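Trallano hillclimb, thread
By Marlies Lüthi
22 June 2022

Print this page | E-mail this page

1/ Right. Home from Trallano, shoes off, kettle on. Notes from the weekend before I forget it all. Will be out of order, sorry

2/ Short version: Faizal Setiawan won it, Vesna Zupan second, and the gap was nothing. Rain on the second practice run, dry for everything that counted

3/ Faizal changed his gearing overnight. Shorter first and second, so he gets out of the two hairpins below the chapel without bogging down. You could hear it from the bank — revs just stayed up

4/ Vesna quicker than him through the top section on every timed run. Every one. Lost it all off the line. She says the clutch was grabbing and she'd stopped trusting it by the last go. New one on order before Zeleck

5/ Someone asked about tyres. Softs for nearly everyone. Roswitha Gasser went a step harder and was miserable on run one, then happy as anything by run 4. Finished third in class, so fair enough

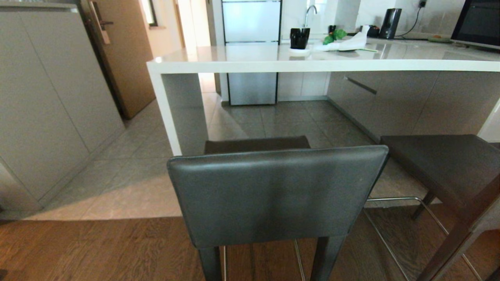 6/ Roswitha's car is the old Turunen single-seater, same one she had at Tarkura in November, but with a new seat in it. She hated the last one. Too upright, no support round the ribs, came back from Tarkura black and blue. I said it can't be worse than a bar stool, and she said a tall padded back like on that dark grey one would of been a step up. New one's moulded to her and sits lower. She reckons she can feel the rear step out a good bit sooner now

7/ Mirjam Mösli's weekend was rotten. Gearbox on Saturdays— no, on the practice day, stuck in 3rd, whole thing out on the trailer in the rain. Got it back together with a borrowed selector fork and still made the last timed run. Twelfth. Biggest cheer of the day and quite right

8/ Organisers: running order was late again. 12 cars sat in the queue with engines hot while they looked for a marshal's radio. Please sort it

9/ The new barrier at the quarry bend is good though. Drivers all said they can see the apex now. Faizal brakes a whole board later there than last year, he says

10/ Zeleck next. Longer, faster, bumpier. Should suit Vesna if the clutch turns up. Mirjam not sure she'll make it, depends on parts

11/ Forgot — full times are on the club page, class results too. Don't ask me for splits, I havent got them

12/ Ok, tea. Replies tomorrow

Recent
Zeleck entry list: who's in so far
Roswitha Gasser on going back to a single-seater
Wet practice at Trallano, run by run
Tarkura results, all classes
Vesna Zupan: "I want that top section every week"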